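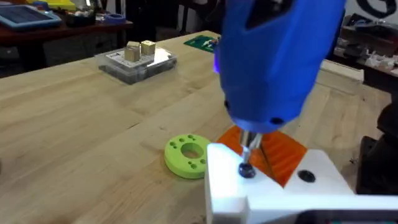
Blue driver, bit at the fastener on the white block. Green ring still on the bench.

Stallow
28 August 2021
Screwdriving is the shop chore everyone calls solved. On a line with fixed jigs, yes. On a bench with loose printed parts I don't think so. Over 286 attempts our main fault was cam-out — the bit seats a little off axis and climbs out of the recess.

Medve
What torque limit? Printed threads strip long before the driver's clutch does anything.

Stallow
Lowest clutch setting. Stripping was the second fault, well behind.

Jumitz
Then it is a compliance problem. Put 2 mm of float in the mount and let the bit find the recess. We do this at work and don't use vision for the last step.

Medve
Disagree. Float helps when the part is clamped. A ring lying flat on wood will just slide.

Jumitz
So clamp it.

Medve
Who clamps it? If a person loads every part, the machine has done the easy half of the job.

Oanh Triệu
Same argument with dishes. Loading a rack is the chore, the washing was automated long ago. I would pay 3000 for a machine that loads. Not for one that needs me beside it.

Stallow
Trying the float next, 5 screws per part. Will post the fault counts.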